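Course handout, week 3: Gathering demonstrations in simulation
Monday, September 20, 2021
Prepared by Birutė Hunt

Last week we looked at what a policy learns from. This week you will collect the examples yourselves. Please read the whole handout before you start your lab session, because the collecting takes more time than people expect.

We use the simulated cell called Mesten. The arm is mounted upside down over the table, so the left and right of your controller can feel wrong in the beginning. Practise for some minutes without recording. The objects are kitchen things of different shape: a banana, a mug, a bowl, a plate, a can and some others. The yellow basket is the target.

One demonstration begins when the arm is at home position and finishes when the object is released in the basket and the arm has gone back up. If you drop the object, do not stop the recording. Mark it as failed and save it. Failed examples go to a separate folder and we will use them in week 6. 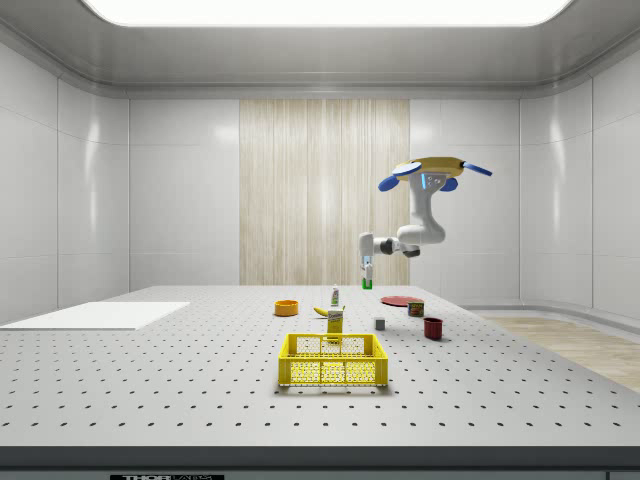 Approach the object from above and close the fingers slowly. A small object is easy to hold but easy to miss, and a flat one, like the plate, needs that you take it by the rim. Try to move in the same manner each time, but do not copy the same path. If all paths are equal, the policy learns only one path and is lost when the object is placed a little to the side.

The set from June has 1532 demonstrations. When we checked it, 383 had the object starting in the same corner of the table, and the trained policy favoured this corner very strongly. For this reason the start positions are now randomized by the script. Please do not reset the script until you get a position you like.

Each group records 67 demonstrations. Write the instruction text in plain words, for example "put the mug in the basket", and keep the colour names consistent inside your group.

Before uploading, replay five of your recordings and check that gripper state and arm position are in step. Upload to the Hedegaard folder, one file per demonstration. Questions about the controller can be asked in the Thursday tutorial.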